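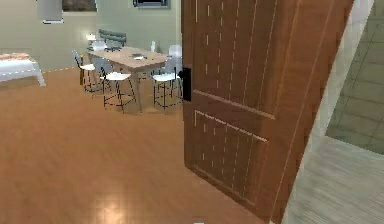

Search posts

Week two with the Otel sim pack from Trernimell. It's a set of home interiors for training mobile robots. I paid $470 for the single-seat license.

Doors are the reason I bought it. They swing on real hinges and you can set the friction per door. Default is too light.

Ran 1,000 door episodes overnight in March. 10 crashed, all at reset.

Wood floors are shiny enough to bother my depth model. You can turn reflections down in the room file.

Docs are thin. Support answered me in a day.

I'd buy it again for doors. For drawers, wait for the next release.

Filed under: Robotics, Simulation

Comments

Shanti Rastogi: Does friction save with the room?

Kidus Seyoum: Same crashes on my end, also at reset.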